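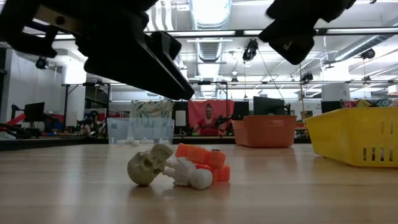

PLANDUDETTI, August — Families who have been driving all the way over to Trisico to borrow a marble run or a dollhouse for the weekend can put the gas money back in their pockets, for the Plandudetti Toy Library opened its doors again this month in the old Zacharopoulos shoe store on Siker Street, and by ten in the morning there was already a line of strollers reaching past the bakery.

The toy library had been without a home since the spring of last year, when the roof of its former building was found to need more work than the town could pay for. Everything went into boxes, and the boxes went into a barn, three garages and one very patient dentist's basement. Getting it all back together took most of the summer, with a good deal of scrubbing, sorting and hunting for missing puzzle pieces along the way (the big map of the United States is still short one Delaware, if anybody has seen it).

"I kept meeting parents in the grocery store and they'd all ask me the same thing, when, when, when," said Fitriani Santoso, who has run the library for 21 years and who was wearing the same green apron she wore on its very first morning. "So I'm just so happy to be able to say now. Come in now! We're open until six."

The collection stands at 3799 items, counting each board game as one and each bag of building blocks as one too, which Santoso says is the only way to stay sane. There are ride-on cars and train sets, dress-up clothes, a whole wall of jigsaw puzzles and a corner for babies with a soft rug that was donated by the school.

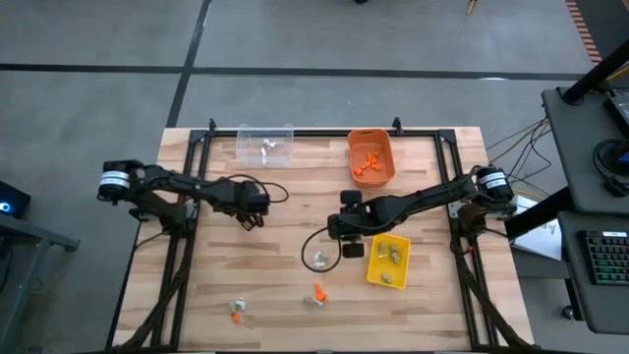

Membership costs $50 a year for a household, the same as before the move, and 65 families had signed up by lunchtime on opening day. Members can take home up to four toys at a time and keep them for three weeks. Grandparents who only need something for a short visit can get a one-month card at the front desk, and there is no late fee for the rest of August while everyone gets used to the new hours.

Syafiqah Sembiring came with her two boys, ages three and six, and left with a wooden barn, a floor puzzle and a drum, the last of which she said she had tried hard to talk them out of.

"We have a small apartment, and they love a thing like crazy for two weeks and then it's under the couch," Sembiring said. "This way somebody else gets to love it next. I grew up with a toy library in my town and I think I borrowed the same cash register eleven times."

The shoe store's long benches have been kept, and so has the brass foot measure by the door, where children were lining up to have their feet checked whether they needed shoes or not. A repair morning is planned for September, with glue, spare wheels and coffee on hand, and anyone with a broken toy at home is welcome to bring it along, member or not. 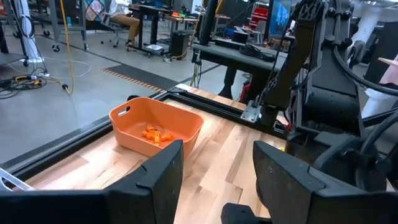 An orange basket holding a small pile of orange pieces on a wooden tabletop.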